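Rallico Robotics Club: Questions We Get Asked

Hello and welcome! If you're thinking of joining us this term (or your kid is, and you've been sent to find out more), we've tried to gather everything in one spot. The project on the go right now is the donut table, and you'll be hearing plenty about it.
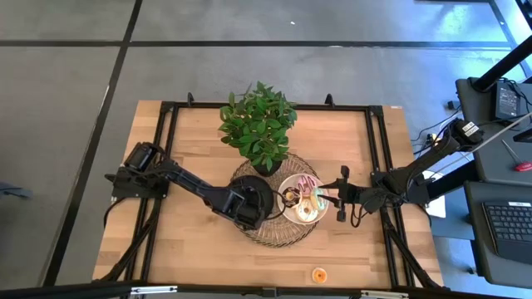
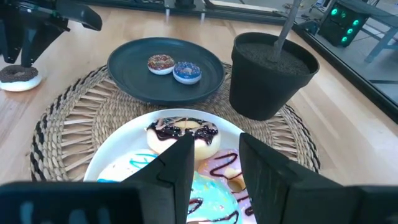

Do I need to know how to code?

No, and please don't let that keep you away! Plenty of members start out by driving the arms by hand and only get curious about the software a few weeks in. Tala Dabbas runs a gentle beginners' hour on Wednesday at 5, and she's very patient with people who have never typed a command in their lives.

What is the donut project for?

We're getting ready for the Lunde student challenge in July, where each team has to move toy food between plates using 2 arms. Our goal is 200 practice runs before we go. Squashing a donut costs you points, and so does dropping one, so we spend a lot of time on slow, careful grips.

Can I take a turn on the first day?

Yes, once you've done the safety talk with Zaid Daher. It's short, I promise. Tie back long hair, keep your sleeves out of the way, and learn where the stop button is before anything moves.

How many people are in the club?

We have room for up to 22, and if we're full, Ruba Semaan will happily put you on the waiting list. Spots do open up, especially after exams.

Do I have to join the competition team?

Not at all. Some of us just like tinkering and chatting, and you're every bit as welcome. If you'd like to be on the team, tell Ruba by the end of your third session so she can add you to the practice schedule.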